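Casual teleoperators wanted, September intake

Can you fold a T-shirt? Can you fold it again, the same way, without sighing into the microphone? We may have a job for you.

Platik is hiring five casual operators to teach pairs of robot arms to handle laundry. You hold a set of leader arms, the blue follower arms on the table copy your movements, and every joint angle goes on record. The arms learn from what you do, including your bad habits, so we'd like people with fairly good ones.

Our current folding set stands at 2,201 accepted demonstrations. The rejected pile is also large and we don't discuss it at morning tea.
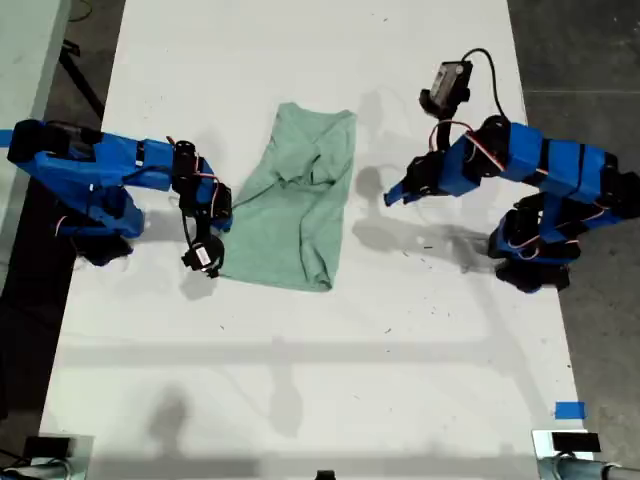
Bimanual Manipulation Group, Platik

A shift is four hours, with a proper break in the middle. On a decent day you'll record about 56 episodes. Each one starts with a rumpled bit of cloth on a white table and two grippers coming at it from either side. Folding through a pair of pincers is harder than it sounds - most new starters spend the first morning chasing a hem.

You'll need steady hands, patience and normal or corrected colour vision. Left-handers are very welcome. Robotics experience is optional, and gamers should know the skills transfer less than they hope.

You'll also reset the cloth between takes, label your own failures (there's a drop-down menu) and tell us when a servo starts making that noise. Training is paid, parking is free, and the biscuits are whatever was on special.

To apply, send a resumé and a short paragraph on the most tedious thing you've ever done well to Saoirse Nic Aodha, operator lead. We reply within 48 hours. Shortlisted applicants come in for a paid trial on the Elline rig, with tea towels.

Posted 2023-03-11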